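Intro to Household Accounting and Small Business Records
Handout 4: What counts as inventory, and what it cost you
Updated February 9, 2025

Okay, last time we ran out of clock right as we got to the good part, so I'm picking up at the Rüegg problem. If you missed class, Rüegg is our pretend-to-own-it kitchen shop. Get the worksheet from the course page and keep it next to you, since I'm going to jump around in it.

Inventory is stuff you hold in order to sell it. The shelf it sits on isn't inventory. The cash drawer isn't either, and neither is the van (unless you sell vans). I know this sounds too easy, but half of you put the display case in with the stock on the quiz, so we're saying it again!

What goes into the cost

People want to write down the price on the supplier's bill and move on. Please don't. Cost is everything you paid to get the thing onto your shelf, ready to sell. So for the shipment from Skimine you have the goods at $3,169, and then there's the freight, which you work out on line 2 of the worksheet. Freight in goes into inventory. Freight out, meaning what you pay to send an order to a customer, is a selling expense and goes somewhere else entirely. I mix these up myself when I'm tired, so I write IN and OUT in big letters on the bills.

Once you add freight and the import fee, the Skimine shipment comes to $3,714. That's the number that lands in the inventory account. Check my math: the extras should total $545. If you got something else you probably left off the fee.

First in, first out

Now say the shop bought the same item twice, once in October from Skimine and again later from Kesach, and Kesach charged more. A customer walks in and buys one. Which cost do you use? Under FIFO you pretend the oldest one went out the door first, even if the clerk grabbed whichever was closest. The books follow a rule about cost and don't care which box got opened. When prices are going up, FIFO leaves you with a lower cost of goods sold and a higher profit on paper - and often a higher tax bill to go with it.

Average cost is the other one we'll use. Add up what you paid for all of them, divide by how many you have, done. Tarumero, the second shop in the packet, does it this way, and I think it's easier on the nerves if you sell lots of small things.
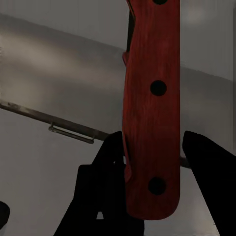

What happens to the inventory account when an item is sold?

Its cost comes out of inventory and goes into cost of goods sold, on the same date you record the sale. The selling price goes to revenue as a separate entry. So one sale gives you two entries, and if you only make the first one your profit is going to look wonderful and be wrong.

For next time

Do the Tarumero problem through line 2, stop before the returns. Opening inventory is $700. Bring a calculator that isn't your phone, please.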